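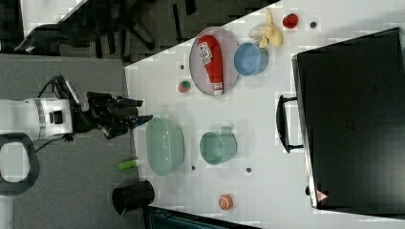 Innes Dunbar wrote in after the last issue to say that the shared lunch ought to start at half past twelve, as noon is no good to anyone coming over from the Paterson building, and that the soup had all gone by the time they got there.

Well, Innes, we've listened! From January the lunch will run from 12.30 until 2, and there'll be a second pot of soup (leek and potato to begin with, and then we'll see what people fancy). We had over 40 of you last time, which was lovely, if a bit of a squeeze by the window.
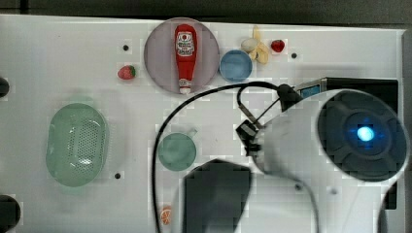
Niven House Social Club

Please do put your name on the sheet by the post trays if you'd like to bring a pudding, and let us know about any allergies while you're there.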